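Table Covering and Surface Care in a Shared Household Workspace
Final report, Household Studies project
Submitted 1/28/22

1. Purpose

The Warraich residence has one large table that serves for meals, crafts and the sorting of household goods. The aim of this project was to find a covering arrangement that protects the tabletop and can be cleared quickly between uses. Work on the project began in October.

2. Materials

Two layers were selected. The lower layer is a blue cloth that covers the tabletop. The upper layer is a white tablecloth with a printed pattern of teal-green leaves and peach-orange berries. It is narrower than the blue cloth, which remains exposed on the left and right sides. The budget for both layers and the cleaning supplies was 30 dollars.

Everyday articles were then placed on the covering for the sorting trials. They included a slide slipper, a rubber chicken toy, a folded paper bag and a soft package of goods. A brush, a mint-green dustpan and a gray microfiber cloth with lime-green edging made up the cleaning group.
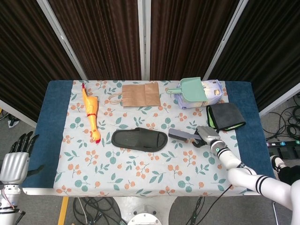 3. Procedure

Each trial consisted of sorting the articles into groups, removing them and cleaning the surface. Crumbs were brushed toward the center before collection, and the upper cloth was then smoothed by hand. A time limit of 300 seconds was set for each trial. The upper cloth was laundered after every session.

4. Results

In total, around 200 trials were completed. Most fell within the time limit. The longer trials were those in which the upper cloth shifted during brushing and had to be straightened. Soft packages were slower to sort than rigid articles, as participants disagreed on the group to which they belonged.

5. Recommendations

The two-layer arrangement should be kept. Clips at the corners of the upper cloth should be tested next term, and a written list of groups should be posted near the table before further trials begin.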